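A morning at the Giravum winter roads depot

30 April 2022

I have driven past the Giravum depot for years, always grumbling about the gritters being late, so when they opened the gates I thought I had better go and see what they do in there. 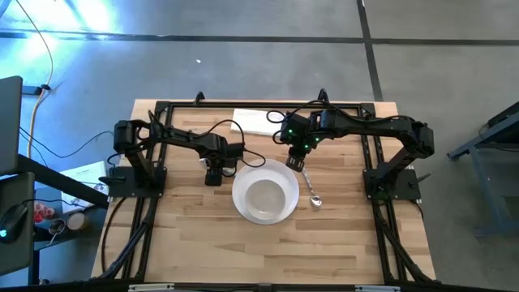 The salt barn

My goodness, it's big! Even in spring there were 400 tonnes of salt left over, heaped right up to the rafters, and our guide, Virgil Nedelcu, let the children have a go with a shovel (mine had to be coaxed away). They have 19 lorries, and on a snowy night they cover 819 miles of road between them, hills first and then the bus routes. My own lane is on neither list, so that's me told.

Out in the yard

We queued for the skid car, which was well worth the wait, and I now know that I brake far too hard on ice – my husband has been saying so since we married. Tea and a bun came to 75p. They're hoping to do it again in June, and I'd go back just for the skid car.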